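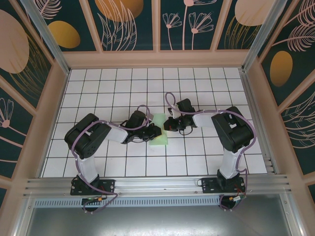 Minutes, April equipment planning meeting, Tillton workshop

Present: Yasuo Arai, Finn Baumgart, me (taking notes, so blame me for the spelling). Lena from purchasing dialed in for the first half and dropped off when we got to cables, which I can't hold against her.

We started at 9:15. Last month's minutes were approved with one fix – Yasuo pointed out that the shelf for the spare servos was his request and not Finn's, and he'd like that written down. It's written down.

1. Where the money stands

I went over the sheet. We have $2,045 left in the small equipment line until the new budget opens in July. Finn thought it was more, and we spent a while finding out why: he was still looking at the version from before the workbench order went through. Lena will take the old copy off the shared drive so we all look at the same one.

2. Second pair of arms

This was the big one. Yasuo wants a second two-arm station, same layout as the current one, both arms side by side on one aluminum rail. His point is that we've got one station and too many people who want time on it, and the cloth tasks alone could fill a whole week. Finn agrees we need it but doesn't want to buy the same thing twice without looking around first (fair enough!).

We have two quotes for the arms. Druten came in at $1,326 per arm with the gripper included. Herath came in at $1,287 per arm, but the gripper is extra and they couldn't give me a price on it over the phone. So I'd call Druten the safer number for now. Either way a pair is more than we've got, so this goes into the July request. I said we could buy one arm now and one later, and Yasuo really didn't like that. He says a single arm would sit in its box until July because everything we have planned for that station needs two. I dropped it.

Lena asked if she could get both quotes on paper with delivery times. I'll chase Herath for the gripper price at the same time.
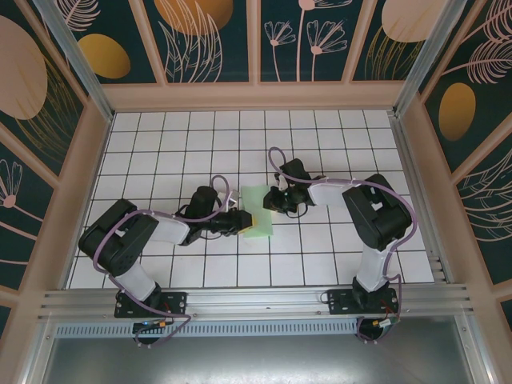
3. Cables and cable guides

Finn brought this up and he had a lot to say. The purple cables on the current arms are just looped over the forearms and run down past the bases, and he'd like proper guides for both sides before we copy the layout onto a second station. He'd also like longer leads in stock, a cover for the wiring under the rail, and labels on everything. Yasuo's worried that stiff guides will pull on the wrists when the arms reach in toward the middle. We agreed to try one set on one arm first and see how it goes. Trondadholm sells a kit for $162, and that fits in what we have left, so Finn can go ahead and order one. One, Finn.

4. Work surface

Short discussion. The white tile wipes down easily and we all like it, so the second station should get the same. Yasuo asked whether the grout lines bother anyone when a cloth is being pushed flat across them. Finn hasn't noticed a problem. I suggested asking for a few loose tiles with the July order so we've got replacements, and that went through without any argument, a first for us.

We didn't settle on wall panels. I like the teal ones with the flowers and would happily have them again. Finn would go plain and put the difference toward grippers. Carried over to next time.

5. Cloths and other small stuff

Yasuo wants more of the green cloths, plus a few in other sizes and thicknesses. They come out of the supplies line, so they don't touch the equipment money at all. He'll send me a list and I'll order them with the paper towels.

6. Where it would all go

We'd need the corner by the storage cage, and that means moving the old drill press. Finn measured the corner and says a second enclosure fits if the door of the cage opens the other way. I've asked facilities about the hinge – still waiting to hear.

To do

Me: written quotes from Druten and Herath, gripper price, nudge facilities
Finn: order one cable guide kit, fit it to one arm, report back
Yasuo: cloth list, and a one-page case for the second station that Lena can attach to the July request
Lena: old budget sheet off the drive

We wrapped up at 10:20. Next meeting is in May, same room, and Yasuo is bringing the coffee.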